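server rebuild, going to post as I go. 11 Jun 2018

1/ ok so the old Halvorsen box finally gets its turn. lid off, parts laid out next to it, coffee somewhere safe (other desk)

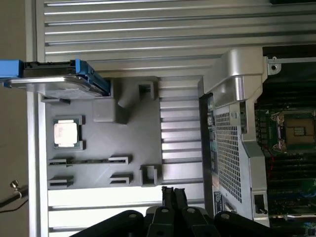
CPU in its square pocket, drive caddy with the blue handles, chassis open on the right. Socket still empty

2/ the gray parts plate is the best thing on this bench. every bit has its own pocket. before this I used a muffin tin and lost a screw a week

3/ someone will ask — yes you can just put the processor on an antistatic bag. I did for years. then I put my elbow on one

4/ socket first, always. good light, look across the gold contacts from a low angle, look again from the other side. bent one on the Sevine machine last August and it cost me 200 bucks plus a very quiet weekend

5/ dont touch the contacts. dont blow on them either, you will spit

6/ paste: small blob in the middle. I have 50 opinions in my replies about this already and I'm not reading them

7/ caddies go back in the same order they came out. label them BEFORE you pull them. ask me how I know

8/ still to do: cooler, memory, cables, find teh other screwdriver

9/ this one's going to be the file server for the Palia project, so quiet fans would be nice. not holding my breath

10/ food first. more tonight if it posts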